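The Long Way to Pick Up a Shirt
Three hand-held grippers, one bedroom, and a good deal of laundry

A shirt is a hard thing to pick up if you have only two fingers and no sense of touch. People do it without looking. They pinch a fold, lift, and let the weight of the cloth tell them whether they have one layer or four. A robot gripper closes on whatever is between its tips, and if that happens to be the shirt, the sheet under it and a corner of the mattress, up they all come.

We spent most of March finding out how much the shape of a gripper matters to this job. We had three hand-held units on loan, from Clurnow, Famel and Demissie, and one rule for ourselves, to use them in homes and stay away from the bench. All three are the kind you carry. You hold the grip, squeeze to close the fingers, and a camera on the unit records what the fingers are doing. The recordings are then used to train a robot arm that wears the same fingers. If the hand-held unit is awkward, the recordings come out awkward, and so does the arm.

The arm in our case was a Darkinar, a six-joint model that bolts to a table edge. It came last in the testing and will come last here.

What we asked of them

The work was the same for each unit. Pick one garment off a bed. Move it to a second spot on the bed. Fold it once along its length. Hang another over an edge. Gather small items into a pile. None of this is clever, and all of it goes wrong in ways that are easy to see.

We logged 1,268 attempts across the three units. An attempt counted as good if the right item moved, only that item moved, and the operator did not have to use a bare hand to help. We threw nothing out. If the operator sneezed and dropped a sock, that went in the log as a drop.

We also swapped operators often. A unit that works only for the person who has carried it all week is a poor unit, and it took us a few days to stop confusing practice with good design.

Clurnow: light and quick

The Clurnow is the lightest of the three and the one most people reached for first. The grip is thin, the trigger has a short pull, and the fingers snap shut. For socks and small towels it was the fastest by a clear margin.

Its trouble is the fingertips. They are hard and narrow, and on thin cotton they tend to slide until they reach a seam. Operators learned to aim for seams and collars, which makes for tidy recordings and a robot that is lost when no seam is showing. We tried wrapping the tips in a strip of rubber from a bicycle tube. It helped with cotton and did nothing for anything slippery.

The camera sits high and looks down at a steep angle. That gives a good view of the tips and a poor view of everything else. When we played the recordings back, we often could not tell which side of the bed the operator was standing on. A person can guess from memory. A training program has only the picture.
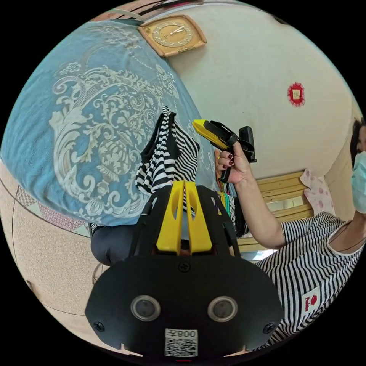

Cloth on cloth is where grippers earn their keep, and it is the part of the test we ended up caring about most. A plain tabletop tells you very little, as every edge of the garment stands out against it. Lay a black-and-white striped garment over the edge of a blue bedspread covered in white scrolls and the job changes. The camera has to sort stripes from scrolls, and yellow fingers are easy to pick out against both. The fingers have to take hold of the one fabric and leave the other behind. Both layers bend, so pushing down to get under the garment pushes the bedspread down too. The approach that worked best was to come in low and nearly flat, at the point where the cloth turned over the edge, and close slowly.

Slots in the fingers matter more than we expected. A solid finger is stiff, and when it meets a mattress it either stops or digs in. A finger with a long opening cut through it gives a little, and that bit of give lets the tip lie along the cloth for the moment before it closes. It costs some strength. With a heavy bath towel you can watch a slotted finger bow outward, and if the towel is bunched it may let go. For shirts and nightclothes we would take the slot every time.

Famel: slow and steady

The Famel is heavier, and you notice it in the wrist after half an hour. We ended up working in 50-minute sessions with a break between them, mainly on its account. The trigger has a long pull with an even resistance all the way through, so you can stop halfway and hold there. That is very useful for folding. You can keep a loose hold on a hem, let the cloth slide a bit to straighten it, and then tighten.

Its tips are wide and slightly soft. They did well on thin cotton and very well on bedding. They did badly on anything small. A baby sock tended to vanish between them, and the operator then had to tilt the unit to see whether it was there.

The Famel's camera has a wide lens that bends straight lines near the edges of the picture. This looks odd on a monitor, but it means the recording holds on to furniture, walls and floor while the fingers are busy. Software that works out where the unit is in the room depends on those fixed things. Our position tracks from the Famel were the smoothest of the three, and we lost the track only when someone pushed the unit right into a pile of bedding and there was nothing left to see but fabric.

Battery life was fine. The charging port is on the underside of the grip, so you cannot use the unit while it charges.

Demissie: a good idea, partly finished

Demissie's unit has fingers that can be changed without tools. You press a tab, pull the finger forward, and slide on another. The case holds short ones, long ones and a pair with ridged tips. We used the long pair for most of the bed work and the ridged pair for towels, and with the right pair on, its scores were as good as anything we recorded.

The tab is the weak part. On our unit the left one loosened over the first week, and after that the finger would shift by a hair under load. You can feel it through the grip. In a recording it shows up as a finger that does not quite return to the same place when it opens, and that small error gets carried into the training. We put a turn of tape around the base and carried on, but tape is not something you want to depend on when you are measuring positions.

Demissie also uses the plainest calibration step. You open and close the fingers a few times in good light, wait for a tone, and start. Clurnow asks you to hold a printed card at several distances. Famel does it by itself and does not tell you when it has finished, so the first minute of a session may or may not be usable.

On to the arm

After the hand-held work we trained the Darkinar arm on each set of recordings separately, mounting the matching fingers each time. We gave it the two simplest jobs, moving a garment and hanging one over an edge.

With the Clurnow set it was quick and often wrong. It went for seams, as the operators had, and when it could not find one it hovered. With the Famel set it was slow and mostly right, though it sometimes took the bedspread along. With the Demissie set it did well on moving and poorly on hanging, and we think the loose finger accounts for part of that. We would want to repeat it with a sound unit before blaming the design.

Lighting made more difference than we had planned for. Most recordings were made by day and the arm was first run in the evening under a ceiling lamp. It missed repeatedly, by about the width of a finger, always to the same side. Opening the test up to afternoon light fixed most of it. Adding a batch of evening recordings fixed the rest.

Folding we left alone on the arm. One gripper can pull cloth over itself, but the result is a heap with one straight side. It needs two arms, and we had one.

Which to buy

For mixed household work, mostly cloth, the Famel is the one we would pay for. It is tiring to hold and it is dull to use, and the recordings are clean. The Clurnow makes sense if your work is small hard objects, or if operators will be carrying it up and down stairs all day. The Demissie is worth another look when the finger tab has been redesigned. The company told us a metal version is being tried, with no date given.

The Clurnow and Demissie units have gone back. We have kept the Famel through the summer to try it on kitchen cloths and shopping bags, with two arms this time if the second one arrives.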